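4.2 Grain direction and the judged size of a room

The clearest result in the whole study came from the plank floors, and it surprised us! In the first session we had treated flooring as background. We varied color and gloss, asked people how large a room felt, and expected the walls to do most of the work. By the time Azadeh Ghasemi had coded the second session, it was plain that the direction of the planks mattered far more than their color, and we rebuilt the rest of the survey around that.

A total of 684 people completed the revised survey, which used 8 floor layouts drawn from the Hidania set. Each person saw every layout twice, in random order, and gave a rating for width, depth and comfort. Layouts with planks running straight away from the viewer were rated deepest, as earlier work on striped surfaces would suggest. Diagonal layouts did something more interesting. They raised width and depth ratings together, and the effect held for light and dark woods alike.

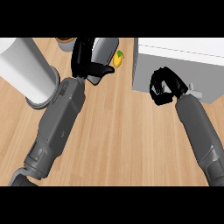

Figure 3. Rendered plank floor in a light honey-brown tone, with darker grain lines running on the diagonal.

Grain seems to carry much of this effect. When we kept the plank edges but smoothed away the fine dark lines, the gain in width shrank to almost nothing. We find this a lovely detail, and a useful one for anyone choosing a floor for a small apartment: a wood with visible figure may do more for the room than a wider board. Some 73 percent of the written comments on the diagonal layouts mentioned "flow," "movement" or a similar word, though we had used none of these in the instructions.

Comfort ratings followed a different pattern. Light tones scored higher than dark ones whatever the direction, and people who had grown up with wood floors were the most consistent raters (see Section 4.3). Doaa Bensaid repeated the comfort questions with visitors to the Mosemgate showroom, where the planks could be walked on, and found the same order of preference, with a wider gap between light and dark.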